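Week 6 handout: reading a product sheet without falling in love

Instructor: Ruba Ghanem
Print this page | E-mail this page

Our patient this week is the Siklow, a tabletop sorting kit sold by Skivness. You get an arm, a two-finger gripper, a wrist camera and a manual that uses the word "effortless" on every other page. The list price is $2,984. The gripper alone is $1,413, so do the subtraction before you admire the bundle.

Claim one is that the arm "handles everyday containers." Ask which ones. A basket has thin walls, holes and a rounded rim, and each of those bothers a camera in its own way. The brochure uses a solid gray cube. I have never owned a solid gray cube. 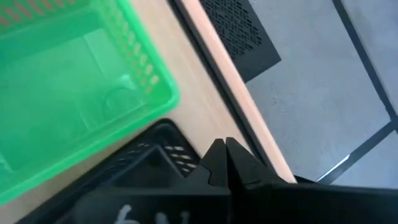 Wrist views, with plastic baskets on the table in both. 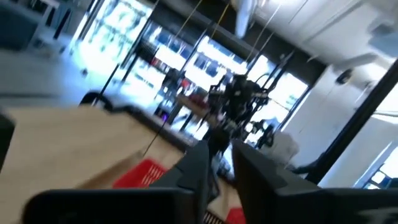
Claim two is setup in an afternoon. The manual doesn't say whose. Budget for mounting, cabling, calibration and the calibration you do again after somebody leans on the table.

Claim three is "works in any light." Skivness offers no test conditions for this, and the rival Breathnach sheet at least admits to disliking sunshine. Give Breathnach a point for candor — and then notice it costs $3,228 and ships without a gripper.

For next time: pick one claim from either sheet and write a test that could prove it wrong. Two pages at most. "I would try it and see" got a low grade in August and will get one again.

Related handouts
Week 5: Warranties and what they leave out
Week 4: The Lurkance demo, watched slowly
Week 3: Payload, reach and other optimistic numbers

Questions to Ruba Ghanem during office hours | Back to top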